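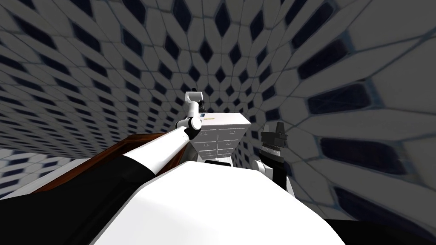 Hello again, and happy Tuesday! I've finally given in and started retiling the downstairs loo (my sister has been on at me since we moved to Borlow) and I'm a bit obsessed now. I went for small navy and white ones from Prukmont, two boxes over what I needed, and I'm glad of every spare – I cracked 11 on the first afternoon!

Emiliano Alarcón lent me his wet cutter and told me to start from the middle of the wall and work out to the corners, so I did, and the cuts by the door look fine. Grouting is next weekend. If you've used the dark grey stuff from Dmytriv, do hit reply and tell me how it wears, I can't decide between that and plain white.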